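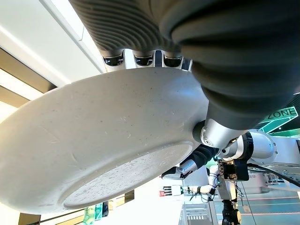 Ticket 3584
Product: Fleto room booking calendar
Status: Closed
Opened: 1/12/19

Problem as reported: Bookings made in Fleto show up one hour late in the shared calendar. Only the Loureiro office is affected. Bookings made at the Aletti office are fine.

First check. Compared 27 bookings in Fleto against the shared calendar. The 18 made after the server move were off by one hour. The rest matched. Start and end times were both shifted, so the length of each meeting was right.

Second check. Looked at the time zone on the user accounts. All correct. Changed one test account to a different zone and back again, then made a new booking. Still one hour late.

Third check. Signed out of the calendar, cleared the browser cache, signed in again. No change. Same result in a second browser and on a phone.

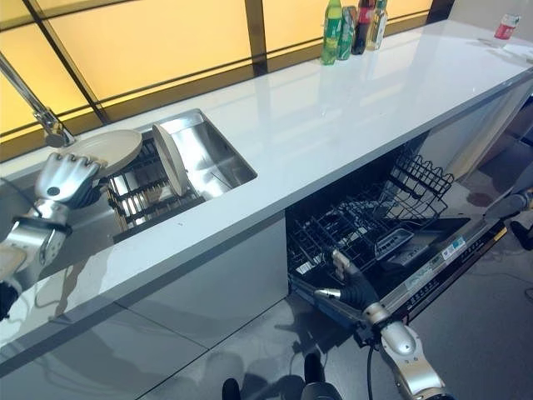 Office Systems Help Desk

Fourth check. Opened the sync settings on the Hevov server. The Loureiro connection was set to a fixed offset and had no named time zone. The Aletti connection uses a named zone. The fixed offset was one hour off from local time. It looks like the old server ignored this field and the new one reads it.

Fix. Changed the Loureiro connection to the named zone, saved, and restarted the sync service. The restart took 56 seconds. Made three test bookings, one of them in May to check daylight saving time. All three came through at the right time.

Existing bookings did not correct themselves. Ran a full resync from the admin page with "overwrite calendar entries" checked. Without that box checked, the resync skips anything already in the calendar. Spot checked the late bookings afterward and they now match Fleto.

Side effect: the resync sent a second invitation email for each changed booking. These can be deleted.

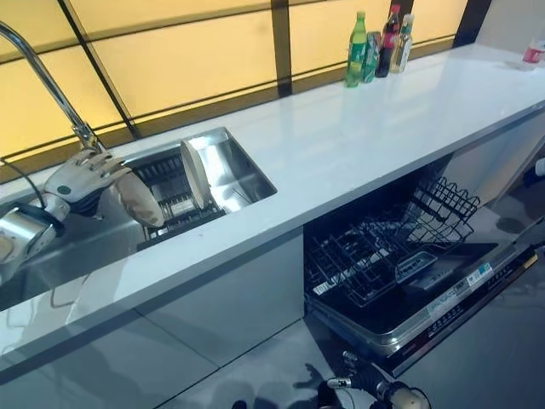

Do I need to cancel my meeting and book it again?
Leave the booking as it is. The resync has already moved it to the right time in the shared calendar. If your own calendar still shows the old time, close it and open it again.

Left to do: add the time zone field to the server move checklist. Recurring bookings that were edited by hand in the shared calendar may have lost those edits. Open a new ticket for those and include the room name and the booking number.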